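Lurkmont textile reuse room changes how lined items are sorted

LURKMONT – The textile reuse room on Stedano Street will sort lined and layered items separately from single-layer goods starting Saturday, under a revised intake procedure posted at the counter this week.

The change applies to anything made of two or more fabrics that are sewn, tucked or folded together. Until now those pieces went into the same bins as sheets, towels and shirts and were graded by the outer fabric alone. Under the new procedure, each layer is checked and recorded before the item gets a grade.

Yanling Li, who runs intake, said the old method produced too many returns from the wash line. In a check of 300 items carried out in October, 42 were sent back after grading. Of those, 29 had a lining or inner layer that needed a different wash temperature from the outside.

"The outer fabric gets looked at under a good light and the inner one gets a quick glance," Li said. "Then the wash line opens it up and the ticket is wrong."

The revised procedure has four steps. The item is laid on the table with its largest face up and left loose. The hem is followed along its full length by hand, and any open stitching is noted on the ticket. The outer fabric is then lifted away from whatever lies under it, as far as the construction allows, and the inner fabric is looked at on its own. Marks are recorded by layer, with "O" for outer and "I" for inner.

Pale colors get an extra line on the ticket. Pink, cream, light gray and white pieces are to be checked for darker patches twice, once as they lie and once with the folds smoothed out. Shadow in a fold can read as a stain, Li said, and a faint stain can pass for shadow. A patch that stays in place when the fabric is smoothed is logged as a mark. One that goes away is left off the ticket.

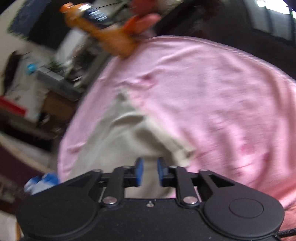
Light pink fabric with a curved hem and a cream-colored layer, in soft folds.

Items that pass on both layers go to the shelves as before. Items that pass on one layer only are now tagged for separation if the stitching can be opened without cutting the cloth. The rest go to the offcut bins, which are emptied each week by Samonte, a local rag and padding maker.

Pascal Dreßler, who wrote the new ticket, said the layout was kept to a single side of card so that it would fit the existing holders. The fiber content line has been moved to the top. Where there is no care label, sorters are to write "unknown" and leave the line otherwise blank. Guesses at fiber content were the second most common error in the October check, he said, after missed linings.

"Cotton and a cotton blend feel very much alike when you have a stack to get through," Dreßler said. "If the label is gone, the wash line treats it as delicate. That costs some time but it does not cost the item."

The room will also change how finished pieces are folded. Lined items will be folded with the outer fabric outward and the hem at the front of the shelf, so the edge can be inspected without unfolding the piece. Stacks of lined goods are limited to the height of the shelf divider. Single-layer goods are not affected.

Sorting each lined item is expected to take longer. Dreßler said a trial batch of 100 pieces was finished within one afternoon shift by two sorters, with three tickets corrected at the wash line. He did not have a matching time for the old method – shift times were not written down before the trial.

Stock records will stay in Herosero, the inventory program the room already uses. A second condition field has been added for the inner layer. Older entries will keep their single grade and will not be checked again unless the item comes back.

Donors do not need to do anything differently, although Li asked that care labels be left in place and that detachable linings be handed in with the piece they belong to. Loose linings can still be accepted but are graded as offcuts.

Donations of lined items will be taken at the side counter from 9 a.m. to noon on Saturday. The main counter will stay open for all other textiles until 4 p.m. Copies of the new ticket are available at both counters.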